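Dumplings this evening, a small thread for those who asked me how I do it in the bamboo steamer.
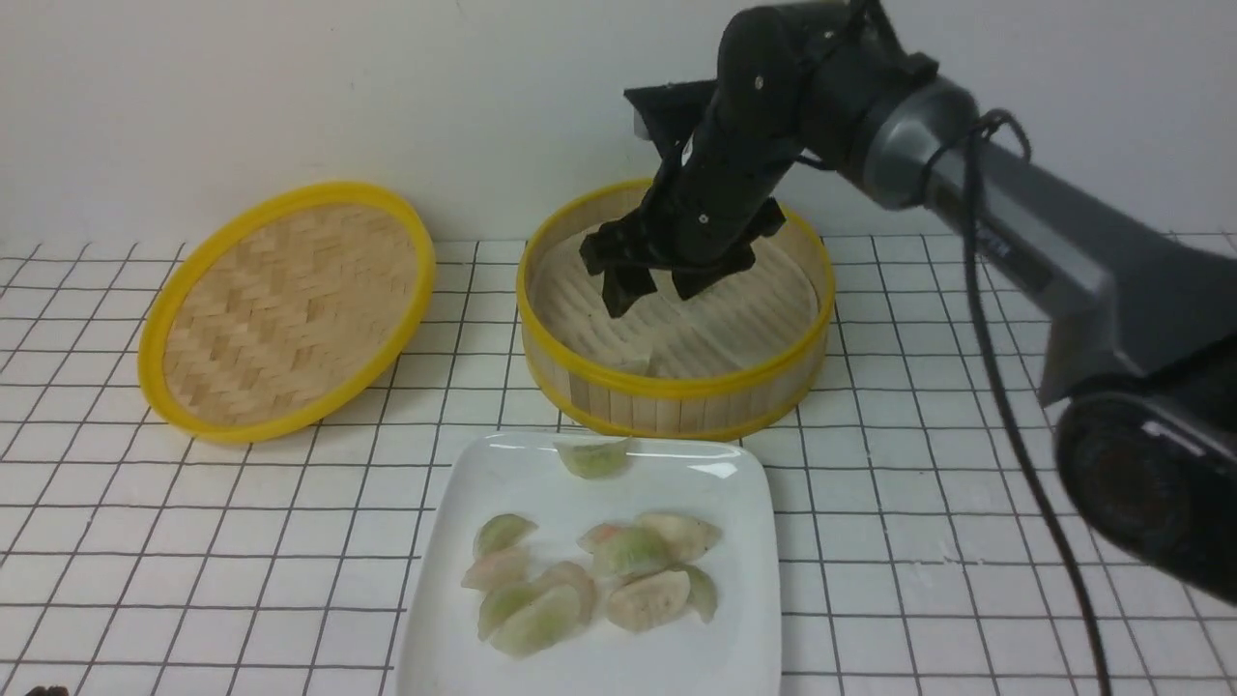
1/ First the dough. 200 grams of flour, warm water, a little salt. I knead it until it feels like an earlobe — my neighbor Ottmar Kleinschmidt laughed at this, but it is the correct test.

2/ The dough must rest under a cloth. I was impatient in January and all of them opened in the steam. Now I wait.

3/ Filling is cabbage, pork and ginger. Please squeeze the cabbage well! I salt it, then press it with both hands over the sink.

4/ Put the dumplings in the basket one by one, with two fingers of space between them. They grow, and if they touch they will stick together. Keep the lid near you, so you can close it quickly.

5/ The steamer is from the small shop in Podelside. I do not wash it with soap, the bamboo keeps the smell. Only hot water, and then it dries standing on its side.

6/ For the sauce I take black vinegar, soy sauce and chili oil. Somebody asked about sesame — yes, but only a few drops.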